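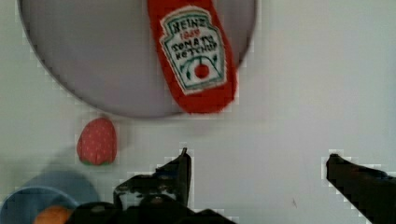 Keep the ketchup with the fruit, one reader wrote after my April post, because in her house dinner is always strawberries and ketchup and the rest is just decoration. I love that, and I'm taking the advice! So the ketchup stays out this time, on the big round plate, with the strawberry close by and the orange in its blue bowl.

This is gallery 394 on the Skamel play pages, and it's all pretend food and little pans. I had a whole menu planned (soup, then something with peas), but I got distracted by how good the red looks against that pale plate, so ketchup got most of the attention.

Up close I'm a sucker for anything fuzzy. Look at the little ridges in the red, and then that zigzag with its white edge and the beige and teal stripes. My own toy food as a kid was hard and shiny and hurt when you stepped on it, so I'm a bit jealous.

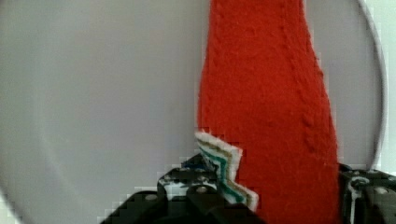 Ketchup, front and center

Tiny labels get me every time. There's a tomato drawn at the bottom of this one, under the lettering, and another little label up on the neck. The strawberry sits just off the plate, ready for whoever orders dessert first.

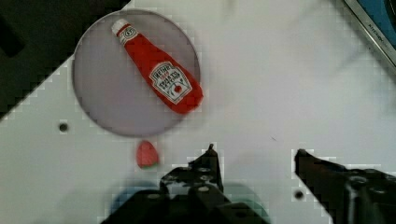

Nadine Strebel, play corner editor

I get asked a lot which pieces to start with. My pick would be one plate, one pan and a few foods in strong colors, and then see what gets cooked. If you end up wanting more, a colander is great fun (you can drain absolutely anything in it), and I have a real soft spot for the sage green here, which turns up on the spatula and the small saucepan too.
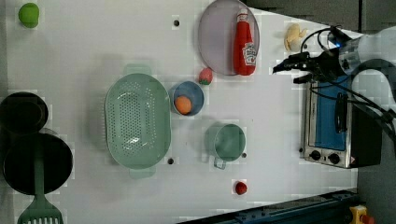
Pans, colander, fruit and ketchup, all out on the white table.

Gallery 377 has the Karetti tea things, if you missed those. Next up is a bakery counter, and I've already got 2 cakes picked out for it.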